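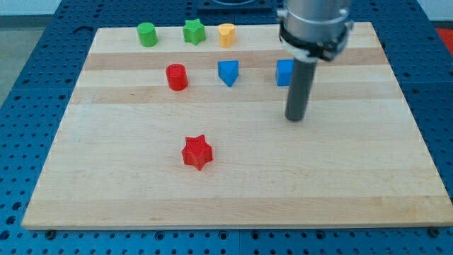

The Pletley Open Day is an annual public demonstration of robotic manipulation held at the Pletley workshops. It was established by the engineer Gudrun Kleinschmidt as an internal review of bench work and was opened to outside visitors two years later. The best-known part of the programme is the block-pushing demonstration, in which an arm moves small shapes over a flat surface with a plain rod and has no means of gripping them. The pieces are cylinders, stars, a triangular prism and a cube, in red, green, blue and yellow, and they are set out on a pale wooden board above a blue perforated worktable. Colour and shape together are used to name a target, so that "red star" and "red cylinder" are separate instructions.

Format

Each session lasts 20 minutes. A visitor chooses a block and a destination, and the operator enters the request at a terminal. The arm then lowers the rod beside the block and pushes it in short strokes, pausing after each one to check its position. A run ends when the block is judged to have arrived, or after 122 strokes. Cylinders tend to roll around the rod tip and drift off line – stars are steadier, but may turn when a point is caught.

The control software, Dalus, was written by Gitau Magesa and Kamonchanok Intarasuk. An earlier program, Akix, planned the whole path in advance and was withdrawn after it proved slow to recover from a missed push.

History

The first public session was attended by about 200 people. Attendance later reached 1572, and timed tickets were brought in the following August. The session of 12/07/2021 was limited to 186 visitors, with a spoken commentary by Ratree Wongsuwan. Visitors were also allowed to move a block by hand during a run, a practice which has been kept.

Related events

A smaller demonstration for schools, the Figueroa Session, uses the same software with fewer blocks. It is run by Chalerm Panyasiri and is not open to the general public.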